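Wrist view, head view, and what the cloth taught me

I said in May that I would write up the camera comparison once the numbers had settled. They have, more or less, so this post goes through what we tried and what came out.

The question was small. We teach policies from demonstrations made with hand-held grippers, each with its own camera looking out past the jaws. Alina Preda has argued for a long time that this view is enough for cloth work. I thought a second view from head height would help, mostly in the moments when the cloth fills the wrist camera and there is nothing else to go on. Guoqing Tan wanted to know what the extra view would cost in training time before anyone got excited.

We picked bathroom tasks as the test set: wiping rims, hanging a cloth over an edge, moving it from one hand to the other. White glossy surfaces are hard on tracking, and our older kitchen data (the Dutum set) has hardly any of them. 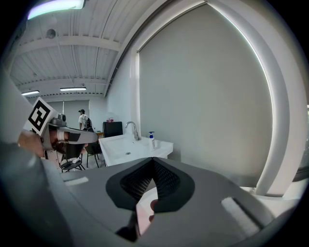 View from one gripper, with the second one raised on the left. The marker card on top is used for the relative pose.

The relative pose between the two hands turned out to matter more than I had planned for. Each gripper works out its own position from its own video, and the two estimates drift apart slowly. When one camera sees the marker on the other gripper, we use that sighting to pull them back together. In the first batch I left this step out, and the trained policy kept closing the jaws to one side of the cloth.

After filtering we kept 428 demonstrations. Filtering was dull: Carol Entwistle and I went through the clips and threw out any where tracking was lost for longer than a moment. 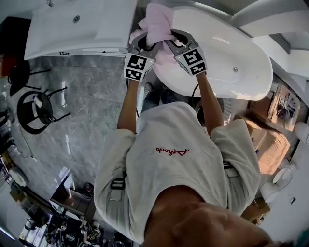

Head view, both grippers on the pink cloth at the rim of the tub.

We trained three versions: wrist only, head only, and both. Each got 18 trials on the rim task. Wrist only succeeded on 11, head only on five, and both together on 14. I would not lean hard on the gap between 11 and 14 with so few trials. The head-only result is clear enough. From above, the arms and grippers hide too much of the contact, and the policy tends to close early.

Where the combined version did better was in regrasping. With wrist views alone, once the cloth slipped, the policy often went looking in the wrong place - it had no idea which side of the rim the loose part had ended up on. Alina's reply is that a longer history of wrist frames would fix this too, and she may be right. We haven't run it.

On cost, Guoqing's worry was fair. Adding the head view nearly doubled the training time on our machine, and most of that went on loading video. Storing it at a lower resolution got a good part back with no change in results that I could see.

Next is the longer history, then the same three versions on a cloth with a pattern, as plain pink gives the tracker very little to hold on to. Ashley Bunting has also asked for the list of rejected clips with the reason for each. It exists, but it is in my handwriting, so that will take a few evenings.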